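November, evening, back at the guesthouse

Feet up on the radiator, socks drying on the chair, and I want to get this all down before I fall asleep, because today was one of those days I'd like to keep.

We were on the early ferry to Prova, Oanh and I, the one that leaves while the harbour cafe is still pulling its shutters up. I had a boiled egg in my coat pocket from breakfast (I forgot about it until the afternoon, more of that later). The crossing was flat as a plate and so clear that we could see the lighthouse before we'd even left the harbour wall. By the time we tied up on the other side there was fog right down to the water and I couldn't see the end of the jetty. Oanh said the fog would be gone in ten minutes and she was right to the minute, very annoying.

Prova is tiny! I'd read that 3,000 people live there in summer, but in November it felt like we had it to ourselves, apart from a postman and a great many geese. The houses go up the hill in rows with narrow steps between them, and every gate is painted differently from the one next to it. I took far too long over the gates. Oanh went ahead and waited at the bakery, where she had already made friends with the woman behind the counter and got us two cardamom buns still warm from the tray. I could write a page on the bun alone. Crisp underneath, sticky on top, and enough butter to go right through the bag and into my glove.

After that, the bell tower. There are 247 steps, according to the painted board at the bottom, and the last stretch is more of a ladder. I am not good on ladders. I went up it with my eyes on the rung in front of me and talked nonsense the whole way, and then the hatch opened and there was the whole island laid out, with the far coast behind it and a band of rain coming across the strait like a curtain being drawn. We stayed until the rain reached us and then came down a great deal faster than we'd gone up.

The old chapel at Lindska bay was shut, which was a pity as it was the thing I'd most wanted to see. The key is kept at the house next door and the house next door was out. We looked through the window at what I think were the painted pews, and then walked along the shore to the point and back. Oyster shells everywhere, and one seal, who looked at us for a long time and then sank. I ate my egg there, on a rock, and I'm not sure an egg has ever tasted so good.

Back on the mainland we met Quang and Châu at four, by the clock in the square as agreed, both of them soaked through. They'd spent the day up at the reservoir and had walked the long side of it by mistake. Quang was very cheerful about this and Châu slightly less so.

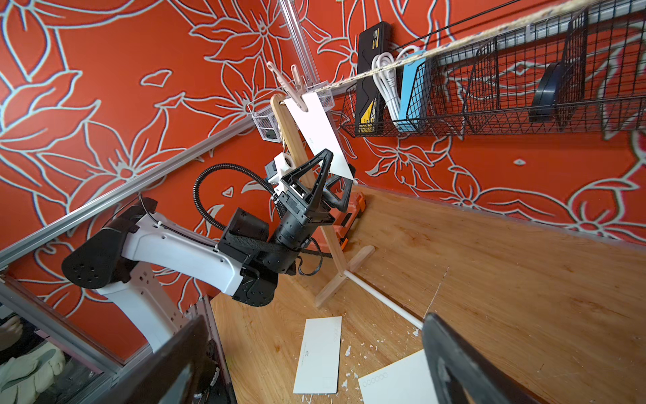

The flowery walls. I want this orange for my kitchen!

Supper was at Trương, the noodle place Lụa told me about before I left home and made me promise not to miss. Thank you, Lụa! I had the broth with the beef and a heap of herbs, then stole half of Châu's spring rolls, and we sat there until the windows had steamed up completely and Quang had drawn the route of their walk on one of them with his finger. It went wrong at the second bend. Anyone could see that from the window drawing, and Oanh told him so.

Anjani sent a message while we were eating to say she'll be on the morning train after all, so there will be five of us for Vititz. I'm so pleased. She hasn't seen the gorge either, and she's the only one of us who can read the bus timetable.

Spent: ferry, buns, tower, supper, one pair of dry gloves from the shop by the station (green, a bit big, I love them).

Must remember for tomorrow: fill the flask, ask downstairs about a late key, give Oanh back her map. The rain has started up again on the skylight and somebody along the corridor is practising the mouth organ, rather well. Alarm set for half past six.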